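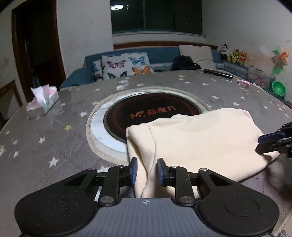

Hollon hand grippers - tried at the Modon open day, Saturday

Quick one, typing this on the train. Went for the full robot demo, stayed for the hand-held grippers. You hold one in each hand, do the job yourself, and the recordings go off to train the arm. Modon lend them out to people at home too, so the demo was set up like a living room table and not a lab bench. Good call.

Had 12 minutes on them. Task was folding a cloth. Sounds easy. Isn't.

Good bits first. The blue finger pads are textured and they hold cloth well, even one thin layer. Linkage feels tight, no slop at the pivots that I could find. Opens wide enough for a thick rolled edge. Roos Vandenberghe was running the table and let everyone make a mess of it before giving any tips, which I liked. Her main one: pin the far corner with one hand and leave it alone, move only the other. My folds got better straight away.

Less good. They're bulky round the housings, and working both close together on a small cloth I kept knocking them. Weight is fine to start with, then your wrists notice. The black housings show every speck of dust. And picking a flat edge up off another bit of fabric is a pain - twice I got a pinch of tablecloth as well.

Wojciech Szczepańska did the arm demo at 4, same sort of cloth, trained on 3000 folds. Slow but tidy. Two good ones, then it grabbed nothing and carried on folding thin air, poor thing. He just reset it and talked us through the failure, no fuss. Best part of the afternoon for me.

Price wasn't on the handout. Asked, got "depends on quantity". Hmm. The Gistach pair I used last year were lighter but the pads peeled, so I'd take these over thsoe.

Would I have a pair for a week? Yes. For 60 folds a day? Ask my wrists. Four stars, would be more with a slimmer body and a strap.

Go early if they run it again, the queue was silly by three and the coffee had ran out.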